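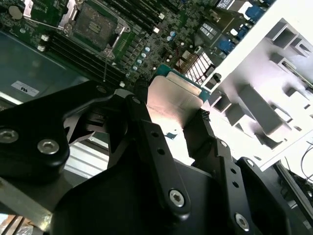

Gremton Bench Kit review: server board, tower, and a lot of chip handling

Quick one between jobs. Had the Gremton kit on the bench long enough now to have opinions and a couple of people asked, so.

What you get for $718: a used server motherboard (green, full size, memory slots on both sides of the socket), an open tower case, a flat gray plastic plate that stands in for a motherboard inside the case, a pull processor, a bag of screws, a card of instructions. No memory. No power supply. None of it is meant to boot. It's for practicing the hands part of building and swapping, over and over, without wrecking something a customer paid for.

I bought it for our repair counter at Eris. New hires were learning on live machines. Bad idea, we paid for it twice.

The server board

Best part of the kit by far. It's a real board and it acts like one. Socket has the metal retention frame around it and the load lever down the side, and the lever has proper resistance. First time you push it down it feels wrong. Everybody stops halfway and looks up. Good, get that out of the way here.

The dark cover plate was sitting in the socket when ours arrived and I'd leave it there any time you aren't actively putting a chip in. Write that on the wall. We've bent pins on this board already, mine, I was talking while I worked. Gremton sells a replacement board but the wait was long.

Memory slots are good practice too. Latches are small and white and easy to spot against the black, and they're stiff at first. They loosen up after a while. Bring your own sticks, any dead ones that fit. I wish they'd thrown in one pair. At this price, come on.

One gripe. There's a thin dark wire on ours hanging off near the socket and the card doesn't mention it. Tucked it out of the way. It comes back.

The processor

Intel chip, pulled from something. Markings on the metal lid are faint, hard to read on ours. Doesn't matter for practice but if you want to teach people to check the model before it goes in, you'll need a better one.

The lid is shiny enough that a bench lamp right above it will blind you. Move the lamp to the side. I lost a whole afternoon to squinting before I figured that out, which tells you what kind of week it was.

Hold it by the edges. You know that, I know that, the new person knows that and will still put a thumb on the bottom. The card says to wipe the contacts after each session and I'd do it. We use lint free wipes and a bit of alcohol. Let it dry before it goes back.

Gremton claims the chip and socket are good for up to 2,000 practice seatings. No idea. We're past 100 and the chip looks fine, the edges of the lid are getting a little scuffed. The socket's only trouble is the pins I bent and that's on me.

The tower and the gray plate

So this is where I go back and forth. The case itself is decent. Ribbed metal inside, bright aluminum edge, solid when you lean on it. Plenty of room to get a hand in. Ours has what looks like a little handwritten 9 on one of the ribs. Left it.
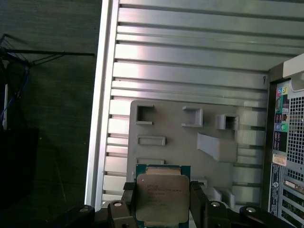 Chip up by the open tower. Gray plate is mounted on the ribbed wall behind it.

The plate is a stand-in and it feels like one. Light, plastic, no give, no weight. For learning where things sit in a case it's fine. You get used to reaching in, working with a wall in the way, keeping a chip level while your elbow is somewhere dumb. For learning what a board feels like going in, no. A real board flexes a bit and you worry about it. You don't worry about this.

On the other hand you can drop a screwdriver on it all day. I've dropped a screwdriver on it all day.

I'd asked before buying if the server board would mount in the tower instead. Was told no, different hole pattern. They're right, I tried anyway. So you end up with two separate stations, board on the mat and plate in the case. If your bench is short like ours that's annoying. We ended up putting the tower on a cart.

How we use it

Board flat on the mat first. Lever up, frame open, cover off, chip in, frame closed, lever down. Then all of it backward. Slow. Then again with someone talking to you, because that's what the counter is like.

After that, over to the tower. Pick up the chip, bring it in close to the plate, hold it steady, bring it out again. Sounds like nothing. It's the part people are worst at. They rush the way in and clip the side of the case. The metal edge on the left is the one that gets everybody here, but we've got it set up for right handers so maybe that's why.

Half an hour is enough at a time. Past that hands get tired and you start teaching bad habits.

Compared to the others

I've also used the Vass trainer, at my old job. Cheaper. Plastic all the way through, including the socket, and the lever just sort of flops. You learn the order of steps and nothing about force. If you're teaching a classroom of kids I'd probably buy that one, they'll break it and you won't cry.

Hudine does a nicer case with a removable back wall, so you can get at the plate from either side. Very handy for whoever is watching. But no server board in theirs and the board is the whole reason I wanted the Gremton.

If someone sold the Hudine case with the Gremton board I'd be done shopping.

Stuff that bugged me

Instruction card is one sheet, tiny print, and steps 4 and 5 are swaped. Really. It has you closing the lever before the frame is down. Fix that with a pen before you hand it to anyone.

Screws come in one mixed bag. Sort them the first day, you'll never do it later.

No tray for the chip. It shipped in foam and the foam was shredding by the time we'd opened it a few times. Get a clamshell, they cost next to nothing.

Support was OK. Emailed in July about the wait on the replacement board, heard back the same afternoon, polite, didn't really help.

Stuff I liked

Real metal where it counts. Real lever. The case didn't show up dented even though the box definately did. The plate wipes clean. Nothing in it needs power so you can leave it out by the counter and people mess with it on their lunch, more than I figured they would.

Worth it?

For a shop, yes, if you're hiring. One ruined customer board and you've covered a good chunk of it. For one person at home, no, go buy a dead server board from a recycler and a cheap old chip that fits, and do it on the kitchen table.

4 out of 5. Would be higher with memory in the box and a card that's in the right order. Will update if the socket gives out.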